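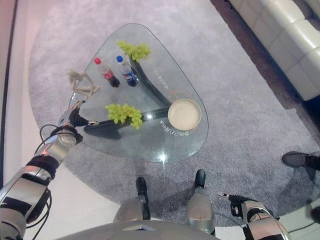 Clernaslow, June 24, 2026 – The lounge of the Cleka residents' house is open again after new furniture was put in. Guests now sit around a glass coffee table with rounded corners, on a large gray rug.

"We wanted a place where people put down their grapes and a soda and stay a while," said Marjatta Ikonen, who manages the house.

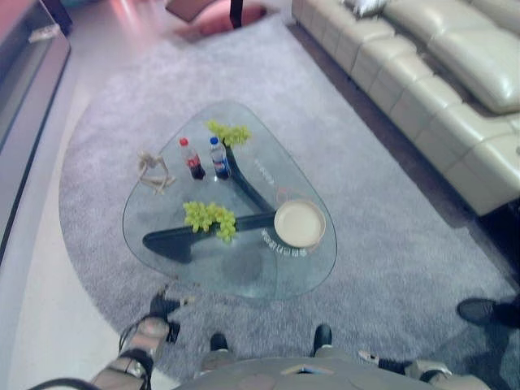 The lounge is open to all residents until October. After that, the hours will be decided again – Kauko Lahtinen is collecting wishes at the front desk.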